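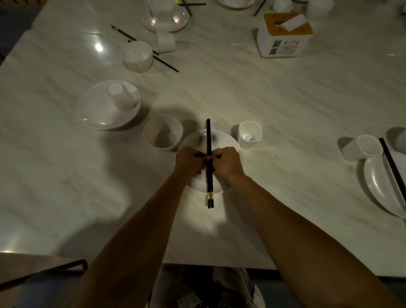
Fig. 2: Chopsticks, plate, rice bowl and teacup on a marble table.

Section 3. Setting up your first supper evening

By now you have Cinden installed and your household added, so this is the fun part! An evening in Cinden holds your menu, your guests and your cooking timers together, and once you have made one you can copy it as often as you like.

3.1 Create the evening
1. Open the Table tab and tap New evening.
2. Type a name. Anything goes, up to 111 characters, emoji included.
3. Set the time you want to sit down. Cinden works backwards from this, so choose the time food should reach the table.
4. Tap Save.

Note: The clock follows your phone. If you are planning a meal abroad, change the time zone under Settings > Place before you save.

3.2 Add dishes
1. Tap the plus sign beside Menu.
2. Search your recipe box or paste a link. Most recipe pages come through beautifully – ingredients, method, the lot.
3. Check the number of servings. Imported recipes keep whatever the original cook wrote.
4. Drag the dishes into serving order.

You can store up to 2000 recipes in one household, so go ahead and bring in the whole family collection. Handwritten cards need to be typed in for now.

Caution: Deleting a dish from the recipe box also removes it from every evening that uses it. To take it off one menu only, swipe left on the dish and choose Remove from menu.

3.3 Invite your guests
1. Tap Guests, then Share link.
2. Send the link however you usually chat. Guests don't need an account.
3. When replies come in, allergies show in red next to the dishes they affect.

I love this bit. A nut allergy shows up while you can still swap the satay for something else!

3.4 Start the timers
1. Tap Cook on the evening's main page.
2. Leave the phone where you can hear it. Each dish has its own chime.
3. If you fall behind, tap Push back and every later timer moves with it.

Note: Silent mode mutes the chimes on some phones. See section 7, Sounds.

Guide text: Harriet Szabo. Timer steps checked by Satish Chaturvedi, October.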